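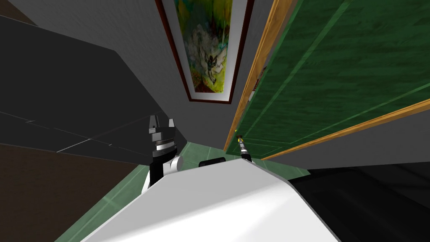
4.2 Reliability of lean estimates made by eye

The claim that a trained inspector can judge the lean of a gatepost or chimney without instruments is repeated in most of the county survey manuals we read. We found little to back it up. Ruddock and Doolan give it a single sentence and cite an earlier manual, which cites nothing. The Hollumow survey treats it as settled. The Gilchrist records are often held up as proof, but they were never designed to test the claim and should not be made to carry it.

The Gilchrist set contains 1744 entries for freestanding masonry, of which 1349 include both an estimate by eye and a later plumb-line reading. On paper this looks like a generous sample. The trouble is that the second reading was usually taken by the person who had made the first, often with the earlier sheet in hand. Agreement between the two columns is therefore close to worthless as evidence. Costigan raised the point in a footnote and then went on to use the pooled figures anyway.

We also doubt the scale itself. Inspectors marked lean as "none", "slight", "marked" or "severe", and the manual defines only the last of these. Tomoana, who trained several of the Gilchrist crews, told us that "slight" was understood to mean anything an owner might ask about. That is a fair working rule for a busy crew, but it can't be converted into degrees after the fact, and the conversion table in the appendix to the Hollumow survey should be dropped.

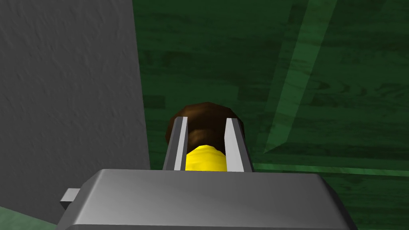 Paired uprights are a harder case than single ones. With a lone post the inspector has the ground line, a wall or a nearby roof edge to check against. With a pair, each upright becomes the reference for the other, and an error in one is passed along. Adeyemi argues that inspectors see the gap first and the posts second, so that two members tilting apart are recorded as one leaning and one sound. The geometry is simple enough: in Figure 5 the left plate leans slightly to the left and the right plate slightly to the right. An inspector who took either one as true would put the whole of the spread on its partner, and the sheet would then show a single, larger lean. We think this is plausible. We do not think Adeyemi has shown it, as the study relied on 11 inspectors from one office and did not vary the order in which the pairs were presented.

The Hurkis gate survey of May is sometimes offered as a better test. It used two crews working apart, and it did keep the sheets separate. But five of the sites had been repaired between visits — a fact given only in the table notes — and the crews disagreed most at exactly those sites. Once they are removed, the remaining pairs are too few to say much either way.

Our own position is modest. Estimates by eye may be good enough to decide which structures to visit again. We see no grounds for using them to track movement over time, and the trend lines in the Stulluvberg report, which rest on nothing else, are not used in the sections that follow.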